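11/4/25 – bimanual door work, contact labels, Ivix rerun

Started the day rereading my own plan from last week and disliking it. The plan says "confirm that contact labels from head-camera video drive the gain on doors." You don't confirm a thing you haven't tried to break, so I've crossed out "confirm" and written "test".

For anyone picking this up cold: Skolo is our set of human door clips, 1000 of them at the last export, all head camera, both hands usually in view. Each clip gets a per-frame contact label for each hand: nothing, door face, door edge, handle, frame, other. Hutsuliak (our tracker, version as of the April freeze) produces the hand poses, and a second pass turns poses into contact labels. Ivix is the policy. It gets pretrained on Skolo and then fine-tuned on a small pile of robot data.

The claim going around the group, which I helped spread, is that the contact labels are what make pretraining worth it on doors. The robot numbers behind it:

- Ivix, robot data only: 5 of 17 doors opened
- Ivix, Skolo pretraining with contact labels: 13 of 17

Looks great on a slide. I have three complaints, and I'll put them down in the order I thought of them.

**Complaint one: what "contact" means in these clips**

I spent the morning going through clips from the Skurnow site by hand, with the labels hidden, writing down what I thought each hand was touching. Then I turned the labels back on.

Most of the easy frames agree. A hand wrapped over a lever is a handle contact and the tracker gets that. The trouble is the other hand. In our label scheme each hand gets one surface, and the edge of a door, the lock hardware and the door frame can all sit within a finger's width of each other in the head view. With the door close to edge-on there is almost no visible face left to tell you which side of the slab the palm is on.

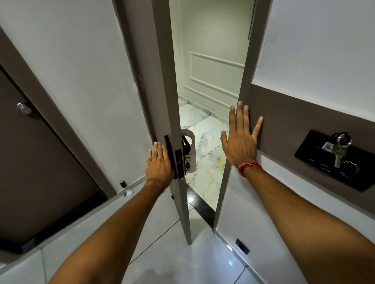

*Skurnow door, narrow gap: left hand at the door edge beside the lever, right hand against the frame.*

For moments like this one I wrote "left: edge, right: frame." The stored label said "left: handle, right: door face." I can see how the second pass got there. The left hand is next to the black handle, so the nearest-object rule snaps to it. The right hand is flat and spread, and a flat spread hand in Skolo nearly always means someone is pushing a door face. Both guesses follow the statistics of the set and both are wrong.

Frame contact matters physically. A palm on the frame can't move the door. It gives the body something to push or pull against. If the policy learns "flat right palm goes on the door" from clips where the palm was on the frame, I'd expect it to try to shove the door with the wrong arm, and I'd expect that to look awful. It doesn't look awful on the robot. That should have bothered us sooner.

So either the bad labels are rare enough to wash out, or the policy isn't paying much attention to the labels at all. I started the day assuming the first.

**Complaint two: the trial doors are too friendly**

The 17 robot trials use five physical doors. That's five doors and a lot of repeats. I knew this and let it slide when the numbers came out well. The repeats differ in robot base position, and the base positions come from a short list that was written before we had a mobile base that could park itself sloppily. They're all good places to stand.

Counting trials as if they were independent is generous. If one door is easy and gets repeated, it props up the total in every condition. I reshuffled the tally by door and the gap between the two conditions is still there, so I'm not claiming it's fake. I am claiming that any error bar we print based on 17 independent trials is too small, and I'd like the one in the draft taken out until we can do it properly.

Also, every trial door swings freely. There's no closer on any of them, no sticky latch, no seal. A policy that pokes the lever and leans will do fine.

**Complaint three: the control we didn't run**

This is the one I'm annoyed about. We compared "Skolo with contact labels" against "no Skolo". Those differ in two ways at once: the labels, and the whole body of human video. You can't pin the gain on the labels from that, and the draft does exactly so in its second paragraph.

Teodoro Dela Peña had kept a pretraining run with shuffled labels: same clips, same hand poses, contact labels permuted between clips so that they mean nothing. He trained it to check the loader and never put it on a robot. We put it on the robot this afternoon.

Same doors, same base positions, same fine-tuning data.

- Ivix, Skolo pretraining with shuffled contact labels: 13 of 17

I made him run the failures again with the logging turned up, in case we'd loaded the wrong checkpoint. The checkpoint hash matches his run. The failures aren't all the same trials as in the real-label condition, which I find mildly reassuring, as it makes a mix-up less likely.

A matched total on a test this small doesn't prove the labels are useless. Two conditions can land on the same number by luck. What it does mean is that we have no evidence the labels help, and we've been talking as though we had plenty.

**What might be doing the work then**

Some candidates, none tested:

1. Hand poses alone. Hutsuliak gives decent wrist tracks, and a wrist track toward the handle side of a door is most of what the robot needs at the start.
2. Visual warm-up. The encoder sees a lot of doors at close range from a viewpoint similar to the robot's. Could be the whole effect. Boring, plausible.
3. Two-hand timing. The clips show one hand arriving while the other holds. The robot-only data is mostly one arm at a time, since that's how people teleoperate when they're being careful.

Teodoro likes the third. I'd like to like it, but it's the most flattering explanation for us and so I trust it least. If timing mattered, I'd expect the pretrained policies to use the second arm more on the hard doors. I looked at the logs for that and the second arm mostly hovers.

The clips that would speak to timing are the ones where the hands do different jobs on opposite sides of the slab. There are good ones in the Skurnow batch.

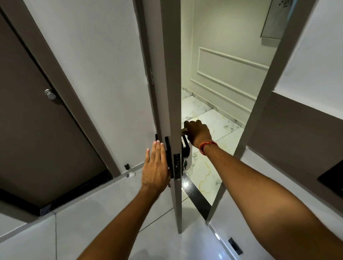

Does the label pass need to be redone before the next Ivix run?

It can wait. The shuffled-label result says the current policy is insensitive to label quality, so cleaner labels are unlikely to change the score until we know what the policy uses.

I'd still fix two things in the scheme when we get to it. First, "handle" has to become two labels, near side and far side. A reach-around grip and a near-side grip need different arm paths on the robot, and lumping them together throws away the part that's hard to learn. Second, "frame" should never be inferred from hand shape. If the pass can't place the frame line relative to the palm, it should output unknown and we should train with the gap.

There's a cheap test of whether that's feasible: take the poses from Hutsuliak, fit a plane to the wall around the door, and see which side of the door edge the fingertips fall on. My guess is that depth error eats this whenever the gap is narrow. When the slab is nearly edge-on, a small mistake in depth moves a palm from door to frame, and I haven't seen anything from the tracker that suggests it's good enough. Happy to be wrong.

**Things I am not going to do**

I'm not going to throw out Skolo. The difference between 5 and 13 is large, even with the trial problem above, and both pretrained versions show it. Human video seems to help. My quarrel is with the reason we gave.

I'm also not going to relabel by hand. It was suggested at lunch. It would eat weeks, and at the end we'd have beautiful labels and the same missing control.

**Next**

- Poses only, contact head removed entirely. Teodoro is setting it up tonight.
- Frozen encoder, no poses, no labels. This is the one I expect to embarrass us.
- Add base positions that are bad on purpose: too close, off to the hinge side, angled. Write them down *before* running anything.
- Find a door with a closer. Facilities says the stairwell one is off limits during the day.
- Draft: remove the sentence that says contact supervision "accounts for" the gain. Remove the error bar. Put the shuffled result in the main table, same size type as everything else.
- Tell the others before the group meeting so it isn't a surprise on the slide.

One loose end. While checking labels I found that the second pass smooths over time, so a brief regrip disappears. A hand that leaves the frame, touches the door edge and settles on the lever can come out as a single long handle contact. I don't know how common it is. I've left a flag in the loader that dumps the unsmoothed labels next to the smoothed ones, off by default. It's slow, so don't turn it on for the full set.

Robot parked, battery on the charger, left wrist still clicking at the end of travel. Logged that separately.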